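Instrument Care and Setup on the Training Cell, Plondstead

Gallery compiled by Lorena Espinoza, with notes from Parveen Ansari and Tadeo Zúñiga

The training cell at Plondstead is one surgical robot, one pad table and one bench with a sink at the end of it. Trainees book it by the half day. The rest of the time it belongs to the workshop, and most of what we do there is inspection, cleaning, cable checks and the suture test that every pair of instruments goes through before it is released for booking.

The page went up in March to replace the old printed binder. It covers the instrument side only. The console and the cart have their own pages, and the service contract for those is with Padier, so please do not open any panels on either one.

Before the cell is powered up

Tadeo does the first walk-round at 7:30. He checks that the arms are parked, that the brakes hold when he leans on them, and that the floor cable is in its cover. The instrument log is kept in the drawer under the bench. If a pair was left with a red tag the evening before, it stays in the tray until Parveen has looked at it.

The arms are homed with no instruments fitted. When all the lights are steady, the sterile adapters (training ones, reused) go on and are pressed until both sides click. An adapter that clicks on one side only will still let the instrument seat, and then the wrist drifts. We lost most of a morning to that in our first year.

Fitting the pair

Wipe the shaft, look down its length against the window, and turn the drive discs at the back of the housing by hand. They should move smoothly and the jaws should follow. A disc that turns without moving anything means a slack or broken cable, and that instrument goes straight in the tray with a red tag.

Slide the instrument in until it stops, then wait for the arm to run its own check. Do not touch the controls during the check. Daiane Pacheco has put a strip of yellow tape on the console rail as a reminder for people who rest their hands there.

The suture test

Two instruments can each pass on the bench and still work badly together, so the last step is always a knot. We use the soft pads from Mansilla and a dark braided thread, which shows up well against the pad. The operator ties one full knot with each instrument taking its turn as the holder. Parveen stands at the side monitor and watches the wrists. She is looking for a jaw that opens late, a wrist that shakes when it should be still, and thread that slips out of a closed grip. 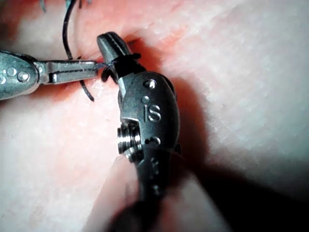

Throws of dark suture around the jaws of one instrument, with the second gripping the thread beside them.

Thread slipping is the fault we see most. The usual reason is debris in the grip texture near the tip of the jaws, and it comes out with a soft brush and warm water. If the slip is still there after two cleanings, the jaws are worn and the instrument is retired to the demonstration box. Do not try to bend or file the jaws.

Shaking at the wrist is nearly always cable tension. Refit the instrument once, and if the arm passes its check and the shake is still there, tag it. Hipólito Leiva keeps a sheet of which arm each tagged instrument came off, and it has helped us find one bad adapter and one arm that needed a visit from Padier.

A good knot is not part of the pass mark. The test is for the machine, and plenty of our knots are ugly.

Cleaning after a session

Instruments come off with the wrist straight. Thread ends are picked out with tweezers, including any that have worked down behind the jaws and around the pins. Then the tip is flushed, brushed and flushed again. We use Jela detergent at the strength printed on the bottle and change the bath after 11 instruments, or sooner if it looks cloudy.

Move the wrist through its full travel while it is under water. Dry with the air line held well back, tip down, and leave the instrument on the rack overnight. Oil goes on in the morning, one drop, wiped off again.

Pads are turned over after 40 knots and thrown away when both sides are used. Please don't leave a torn pad on the table for the next group.

Counts and limits

Our own limit is 200 sessions on a training instrument. The log passed 2,647 sessions for the cell as a whole this spring, and Hipólito has copied all of it from paper into the spreadsheet. Write the count down at the time you remove the instrument. Filling in a week from memory has caused more arguments than anything else in this room.

Spares

Adapters, brushes and tweezers are in the second drawer. Pads are on the shelf behind the door. For thread, ask Daiane, as she orders it together with the skills lab's. If you take the last of anything, put the empty box on Tadeo's desk.

Faults found outside workshop hours should be written on the board by the sink, with the arm number and the instrument number. Leave the instrument in the tray and do not refit it.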